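Re: Vurkard wrist mount kit – worth it for hand tracking work?

On the Hutik list in September, someone at Boros wrote:
> We're looking at the Vurkard kit for collecting hand demos. Does the
> strap hold up over a full shift, and does it fit over gloves? The
> quote we got was for 19 sets.

We've had two sets in use since spring. The straps are fine. They fit over knit gloves if you leave the buckle one notch looser than the manual says. One buckle cracked after 40 hours and Mikell replaced it without any argument.

Setup is slower than the sales page claims. Budget 70 minutes for the first person, much less after that. Calibration wants both palms flat on the table, fingers spread, and it will reject the pose if you lift a thumb.

The cables are my main complaint. They come off the wrist toward the elbow and pull when you reach across a box or bin – tape them to your sleeve. 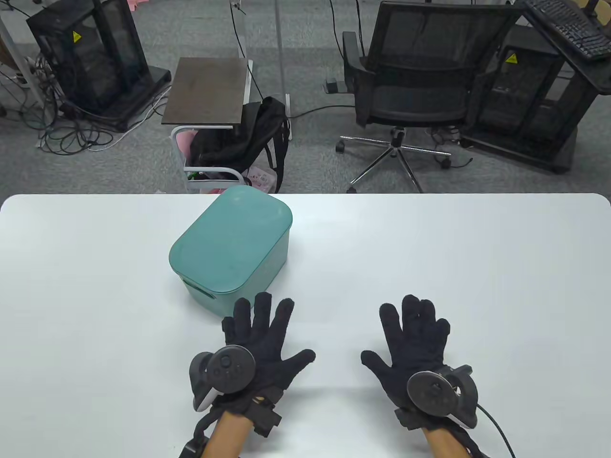

Both controllers on, gloves underneath, lidded storage box on the table.

At 2,000 a set I'd buy a pair and try them before signing for 19. Ask for the longer cable too, it isn't on the order form.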